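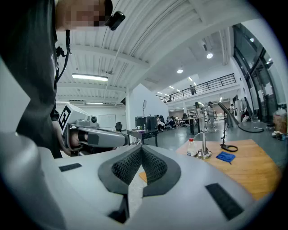 Hand-held gripper with marker block and lens module, wrist strap in use

From: Seija Ahonen
To: bergate-users
Subject: Re: [bergate-users] Digest truncates long threads after February upgrade

On the digest question from the Nenau site:

> Since the upgrade our daily digest stops partway through any
> thread with more than 80 replies. The individual messages are in
> the archive and they display correctly. Only the digest is short.
> No errors in the mail log. We have digest_max_size set to 0, which
> the manual says means unlimited. Is there a second limit somewhere?
> Attachments are stripped, so it should not be a size problem.

There is a second limit. digest_max_size applies to the finished digest in kilobytes. The thread builder has its own setting, thread_depth_cap, which counts entries in the References header. Before the upgrade it was read only by the archive indexer. The digest job now uses the same code and picks up the same value. The default is 80, which matches what you see.

Set it in lists.conf under [threading], not under [digest]. A value in [digest] is accepted without a warning and ignored. We run 142 on the Proltham lists and have had no short digests at that setting. Do not use 0 here. In this section 0 means no threading at all, and every message comes out as its own topic.

Two further points.

Restart the queue runner after the change. A reload rereads lists.conf for the web side only.

Digests already sent will not be rebuilt. To resend one, run the digest job by hand with --since and the number of hours. The job keeps raw messages for 72 hours, so anything older has to be exported from the archive as mbox and mailed separately - tedious, but it works.

If the digest is still short after that, check the line wrapping of the References header. Some clients fold it with a tab and the old Manninen filter drops everything after the first fold. Version 2 of the filter handles this correctly. You can test by piping one raw message through the filter and comparing the header before and after.

Please post the [threading] section of your lists.conf if none of this helps.

Seija

_______________________________________________
bergate-users mailing list
Previous message | Next message | Sort by thread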